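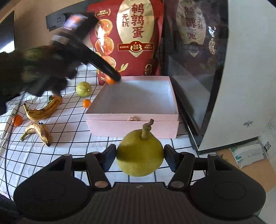
Fig. 1. Pear, pink box behind.

Dincombe Coaching Module, Basketball strand
Handout 4: Defending the ball screen

Read before the practical. Bring trainers that don't mark the floor. Last week's handout (closeouts, stance, first slide) is assumed, not going over it again.

Why a whole session on one action

Ball screen is the most common thing you'll face at any level above under-12s. Two attackers, two defenders, but really it's all five defenders. Most beginners coach the two and forget the other three. That's where the points leak.

From the Uvness clips: 200 half-court possessions, 88 had at least one ball screen. Some had three or four, counted once. So close to half the time your team is on defence it's dealing with this. Not a fair sample of everybody, Uvness league is quite guard-heavy, but good enough for us.

Words we use

On-ball - defender guarding the dribbler.
Big - defender guarding the screener. Doesn't have to be tall. A small player can set a screen and then the small defender is "the big" for that possession. Confuses people every year.
Level - how high up the floor the big stands compared with the screen. "At the level" = same height as the screener.
Tag - a third defender bumps the roller then gets back to his or her own player.
Low man - the defender lowest on the side away from the ball. Nearly always the one who has to help at the rim.
Short roll - screener stops about the free throw line and catches there.
Slip - screener never really screens, goes early.
Reject - dribbler goes the other way, away from the screen.

Learn these. In the practical I'll shout them and not stop to explain.

Coverage 1: Drop

Big stays back, somewhere between the screen and the rim. On-ball fights over the top and chases from behind. Big's job is to slow the dribbler and keep the roller in front, both at once, till the on-ball gets back in the picture.

Gives up: pull-up jump shot, the floater. 
Protects: rim, corner threes (helpers can stay home).
Good for: slow bigs, tired bigs, bigs in foul trouble.
Bad for: a guard who can shoot off the dribble. Then you're just handing it over.

Common faults - big drops too deep, standing under the basket, dribbler walks into an easy one. Big opens hips to the ball and loses the roller behind. On-ball goes under when told over. On-ball gets hit by the screen and stops moving, hands up, looking at the ref. Keep running!

Cue words: "over", "back", "feet". Don't use more than one at a time with juniors.

Coverage 2: Show (hedge)

Big jumps out above the screen, flat, chest to the sideline, makes the dribbler go wide. One or two slides, then sprint back. On-ball goes over or slips through between.

Needs: tag from the weak side. If there's no tag there's no show, the roller has a free run down the middle.

Gives up: pass to the roller, skip pass to the player whose defender tagged.
Good for: teams with one main ball handler who doesn't pass early.

Faults - big shows at an angle and the dribbler splits it. Big stays out too long, admiring it. Big gets there late, which is nearly always a talking problem. Call the screen BEFORE it is set. "Screen left, screen left", loud, on-ball can't see it.

Coverage 3: Switch

Swap. Simple on paper. On-ball takes the screener, big takes the dribbler.

Touch hands or at least be arm's length as you swap, no gap. On-ball has to get to the basket side of the screener, fight for it, otherwise you've given up a lay-up on the slip. After the switch you may have a mismatch. Don't panic over the mismatch. Most teams at our level throw it inside badly and take ages over it.

Gives up: mismatches both ends, rebounds (small on a tall).
Good for: end of the clock, similar-sized line-ups, teams that don't talk much because the rule is the same every time. Though they do have to talk a bit.

Coverage 4: Blitz (trap)

Both defenders go to the dribbler. Three left guarding four. Wants a long, slow, high pass and somebody reading it.

Use it as a change-up. Use it every time and a decent point guard finds the short roll and you are playing three against four with the ball in the middle of the floor, horrible.

Faults - trap has a hole in it (feet apart, knees not together). Reaching. The foul 30 feet from the basket, no excuse for that one.

Coverage 5: Ice

Side ball screens only. On-ball jumps to the top side and won't let the dribbler use the screen at all. Big waits below. Ball is kept on the sideline.

Have to call it early. Have to have BOTH defenders hear it. If only the on-ball hears, there's a straight drive with no one home. If only the big hears it, same thing on the other side.

We'll spend least time on this. Know what it is, know the stance.

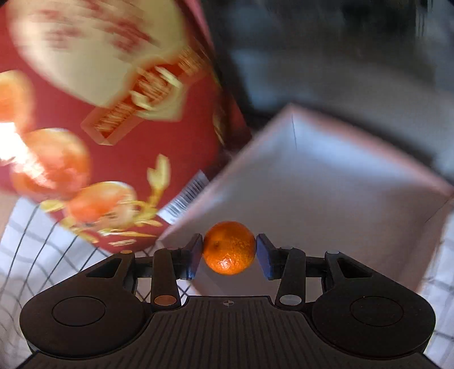

Fig. 2. Small orange mandarin.

The other three

Draw the floor. Put the ball on the right wing, screen coming to the middle. Now mark the low man. Now mark who tags. If you marked the same player for both and the offence has two shooters on that side, think about what the second helper does. It's called an x-out: one goes to the first pass, the other takes the next. They cross. Has to be drilled, it won't happen by itself.

Rule of thumb for helpers: be early and short. Early so you're set, short so you can get back. Late and long is a foul or a corner three.

Do not help off the strong side corner, one pass away, unless it's a lay-up. Put this in capitals in your notes.

Choosing a coverage

Ask in this order:
1. Can the ball handler shoot off the dribble?
2. Can the screener shoot, or only roll?
3. Who have I got as the big, and how are their legs?
4. Score, clock, fouls.

Question 3 gets skipped. A coverage your players can't do isn't a coverage. One base and one change-up is plenty for a school or club side. Two base coverages and you'll spend all season on it.

Teaching order

Shell drill first, no screens, just positions. Then two v two with a live screen, coach tells coverage beforehand. Then three v three adding the tag. Four v four with the low man. Five v five last, and let them pick.

Resist going to five v five early, players will ask for it, say no.

The Kiketti drill

We use this for show and tag. Three defenders, three attackers, one side of the floor. Ball handler at the top, screener, one player in the weak side corner. Coach stands by the corner player with a spare ball.

Screen comes, big shows, third defender tags the roller. At the moment of the tag coach passes the spare ball to the corner. Tagger has to close out on it under control. Play on from there.

Score it for the defence: one for the tag, one for a closeout with no blow-by, one for the board. First to 26 as a group, rotate attackers every go. It takes longer than you think so leave room for it. With younger ones take out the spare ball, too much going on.

Variation: screener slips. Don't tell the defence.

Nieminen chart

Printed on the back, one per pair. Columns are coverage called, coverage played, first pass, outcome. First two columns matter most. When they don't match you've got a comunication problem and new tactics won't fix it. Outcome column is noisy, shots go in. Good defence, made basket, write it down as good defence.

Over 1000 rows from past groups are in the shared folder if anyone wants to compare. Handwriting varies.

Practical, sports hall

Warm up on your own before we start. Pairs for charting, you swap at half way. Everyone coaches one block, everyone plays. When coaching: say what, show it, let them go. Stop play as little as you can bear. One correction per stoppage.

Things I'll be marking: where you stand (can you see all ten?), are your cue words the same each time, did you name the coverage before the screen, did you fix the helper or only shout at the big.

Task for next time

Watch any full game, one half is fine if pushed. Chart one team's ball screen defence on the Nieminen sheet. Half a page under it:
- what was the base coverage, how sure are you
- did it change, when, why do you think
- which helper was most often late
- what would you run against it

Last one leads into handout 5, attacking the ball screen. Same groups, bring the sheets, and bring a pencil becuase the pens in the hall never work.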